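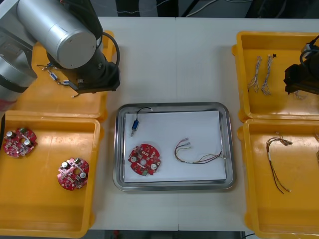
I used to build kits the dumb way. I'd dump every part onto the bench in one heap, grab what I needed, and then spend half the evening on my knees looking for the one little piece that rolled off (always the one I had no spare of!). So if you're about to put together a batch of anything with circuit boards and small wired parts in it, let me walk you through the setup I use now. It takes maybe ten minutes and it's saved me a ton of swearing.

What you need

A light-colored table, cleared off completely. Mine is white and I'd never go back to dark wood, small black wires just vanish on it.
Four plastic bins with decent sides. I like yellow.
One stainless steel tray, the rectangular kind with a raised rim. Restaurant supply places have them, and mine came from Odera in Flulldale.
Plain white printer paper.
Your parts, and the parts list for whatever you're building.

Step 1: Put the tray in the middle

Set the steel tray down first, right in front of where you'll be working, and build everything else out from there. Two bins go on the left, two on the right. I tried lining all four up along the back once and I kept dragging my sleeve through the tray every time I reached over it, so no, sides only.

Step 2: Line the tray

Lay a sheet of paper on the floor of the tray. Bare steel is shiny and it'll throw your work light straight back in your eyes, and a small metal part lying on it is surprisingly hard to see. The paper also keeps things from skating around when you bump the table. You can scribble on it too! I write the kit number in one corner and swap the sheet when it gets grubby.

Step 3: One kind of part per bin

This is the rule I'm strict about. Boards live with boards. Little actuators and anything else with leads on it get a bin to themselves, because those leads will hook onto whatever is next to them and come up in a bunch like spaghetti.
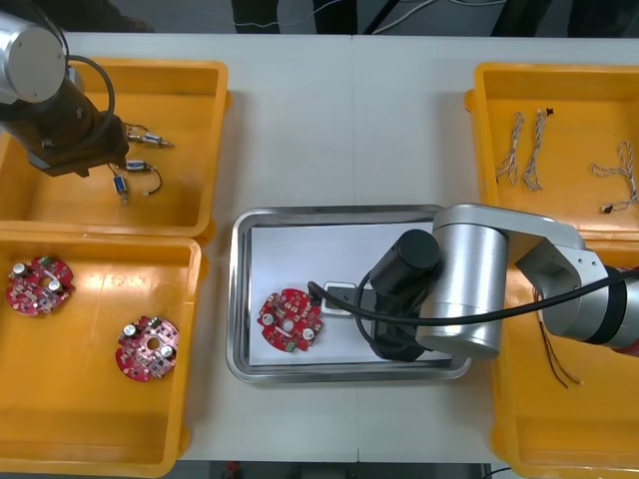

Round boards are a bit of a pain since they don't stack against a wall the way square ones do, so I lay them flat and spread them out with a gap between. Don't pile them up. The tall capacitors stick up and you really don't want the next board leaning on those. Pick each one up by the edge, and if you've got a grounding strap, wear it (I know, I know, I forget mine too).

For the wired parts, uncurl the leads a little before they go in the bin. No need to get fussy about it, you just want to be able to lift one without three coming along for the ride.

Step 4: Lay out one kit at a time

Now pull the parts for a single kit and set them on the paper with some space around each one. Check them against your list, top to bottom. If something's missing you'll see the hole right away. Then bag it, label it, and start the next one. Please don't try to lay out two kits together to go faster. I did that in March on the Stovcombe order, which was 265 kits, and ended up with 264 good ones and a bag with two boards in it and no wiring. Guess how many bags I had to open to find it.

Step 5: Refill between kits, never during

When a bin gets low, finish the kit you're on first. Then top up. I keep the big boxes under the table and only bring up a handful at a time, even on a run of 400. A crammed bin is slower to pick from than one with a few pieces in it, and you can spot a bent lead much sooner.

A couple of extras

If glare off the bottom of a bin bugs you, slide the lamp over a few inches or drop a sheet of paper in there as well. Sosina Abdella over in Corkitstead cuts felt to fit hers and it looks great, but felt grabs onto wire ends, so I've stuck with paper.

Wipe the bins out when you change jobs. Snipped bits of wire collect in the corners and they will find their way onto a board.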